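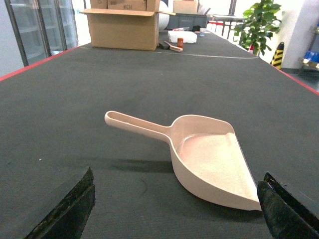 # Bench tidying at Oltirdale

25/10/2020

The long table in the Oltirdale workroom is used by several groups, and each leaves it clear for the next. This page is about the table and what we keep for cleaning it. It replaces the sheet that used to be pinned inside the cupboard door.

## The dustpan

Light beige-pink plastic with a matt finish. The handle is a long flat strip with a slot down the middle and a loop at the end, so it can go on a hook. The scoop has raised sides and a back wall, and the front edge thins out to a straight lip that sits against the table.

Please keep this one for the table. The floor has its own metal pan and a stiff broom, both in the corner by the sink. Grit from the floor scratches the plastic and then ends up on somebody's sewing.

When the pan gets grubby, wash it in warm water with a drop of washing-up liquid and stand it on end to drain. Don't put it on the heater. The last one went out of shape that way and the lip never lay flat again.

## The table

The top is covered with a dark grey mat that has a fine, cloth-like look, with a red strip along the edges. Pale thread and paper dust show up on it straight away.

Brush along the length of the table, starting at the far end. Hold the lip of the pan down on the mat and sweep towards it in short strokes. Up to 5 passes may be needed after the card-cutting group, who use the coarse blades.

Please don't use spray polish on the mat. A damp cloth is enough for glue spots if they are caught the same day. Older ones should be left for Shobha Panicker, who has the right scraper.

## Boxes

Open cardboard boxes can stay at the back of the table while you work. The tan one has #EH written by hand near the top of its front. Fold the flaps in before you put a box on the shelf, or the one above it won't go in.

Lift boxes to sweep under them. Most of what we find at the end of the month has been pushed there.

## Cords

Move any cord lying across the table before you brush. Coil it loosely and put it to one side.

## Where things are kept

- Dustpan: hook to the left of the cupboard
- Hand brush: same hook, behind the pan
- Cloths: top drawer, washed ones on the right
- Bin bags: locker 42
- Spare hand brushes: locker 52, ordered from Pirnell in June

The Tierney group has its own cleaning things in locker 86. Please ask before borrowing them.

If something is broken or missing, write it in the book by the door with your group's name. Shobha reads it when she locks up.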